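O livro azul

O clube de robótica ficava ao fundo do corredor de Sevwood, depois da sala de música, e às quatro da tarde já cheirava a café requentado. Amarachi Tijani chegou com o caderno debaixo do braço e escreveu no quadro o número da tentativa: 806. Depois apagou o seis, que tinha saído torto, e voltou a escrevê-lo.

Faltava pouco para a mostra de outubro. A tarefa que lhes tinha calhado no sorteio chamava-se "arrumar a mochila", e no regulamento da Vellero ocupava duas linhas. Dois braços, uma mochila, um livro. O livro tinha de acabar dentro da mochila e ninguém podia tocar em nada depois do sinal.

Na primeira semana tinham achado que era fácil. Na segunda, Gumede propôs que se começasse apenas por aprender a segurar o livro, e assim se fez. Pliment, o programa que a turma anterior deixara escrito, guardava cada tentativa numa pasta com o seu número. A maior parte das pastas não servia para nada. Amarachi não as apagava. Dizia que precisava de saber onde é que os braços se enganavam e que isso só se via nas tentativas más.

– Prontos? – perguntou.

Gumede levantou a mão do outro lado da bancada. Ela pegou nos comandos e puxou a cadeira para a frente. Conduzia os dois braços ao mesmo tempo, um com cada mão, e já não olhava para os dedos. Olhava para o livro azul-escuro, pousado sobre a mochila cor-de-rosa, e para as pontas amarelas das garras.

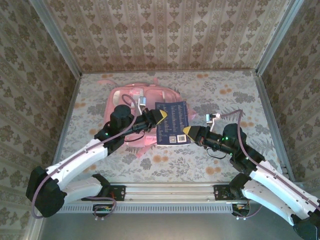
Devagar com o da direita, disse Gumede, que se os dois fecham ao mesmo tempo o livro roda e depois não entra.

– Eu sei.

– Na outra também sabias.

Ela não respondeu. Abrandou a mão direita e esperou que a esquerda acertasse com o bordo. Tinha aprendido a fazer aquilo em casa, com um livro de receitas da mãe e duas colheres de pau, sentada no chão da cozinha. A mãe perguntara-lhe se aquilo contava para a nota. Não contava.

O livro subiu um pouco, inclinou-se e voltou a cair. Fez um som seco, igual ao de todas as outras vezes.

– Outra? – disse Gumede.

– Outra.

Anotou no caderno a hora e a palavra "roda". Havia páginas inteiras com essa palavra. O professor queria que chegassem à mostra com mais de 300 tentativas boas, e a contagem que Gumede mantinha numa folha presa à porta andava longe disso. Ele desenhava tracinhos em grupos de cinco e às vezes, quando estava cansado, esquecia-se de cortar o grupo e tinha de os contar todos de novo.

Fizeram mais uma, e outra. Na seguinte, Amarachi deixou cair o comando esquerdo no colo e o braço ficou parado a meio do caminho. Riram-se os dois. Foi a única vez que se riram nessa tarde.

Lá fora começou a chover. Alguém na sala de música repetia a mesma escala, subia até ao fim e descia, e falhava sempre a mesma nota. Amarachi deu por si à espera dela.

– E se tirássemos o livro? – disse.

– Para quê?

– Para treinar só a mochila. Eles pegam na mochila sempre de maneira diferente. Se a boca não fica no mesmo sítio, o livro não tem para onde ir.

Gumede pensou um bocado. Depois foi buscar uma folha nova, escreveu "só mochila" no cimo e prendeu-a por baixo da outra. Amarachi guardou o livro na gaveta, alisou o tecido de flores com a palma da mão e endireitou a mochila. Voltou a sentar-se e trouxe as garras para junto da parte de baixo, uma de cada lado.
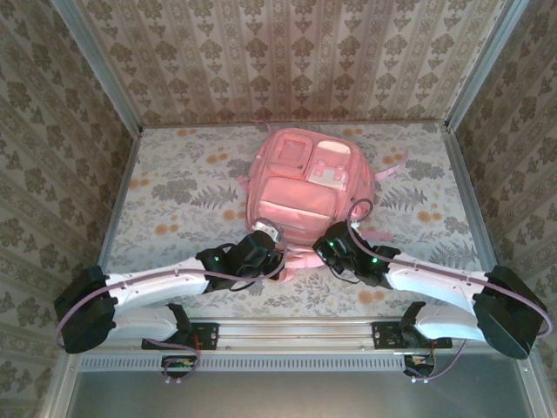
A mochila cor-de-rosa entre os dois braços, sem o livro.

Às seis e meia a escala calou-se. Ouviram a porta da sala de música fechar-se e os passos no corredor. Gumede vestiu o casaco, mas não se foi embora. Ficou de pé atrás da cadeira dela, com a mochila dele ao ombro, a ver.

– A garra da direita está na alça – disse.

– É aí que eu a quero.

– Então fecha.

Amarachi fechou a mão direita devagar, como fazia com a colher. Esperou. Depois fechou a esquerda e começou a puxar as duas para fora, o mesmo bocadinho de cada lado.

Gumede tirou a caneta do bolso e foi até à porta fazer o primeiro traço na folha nova.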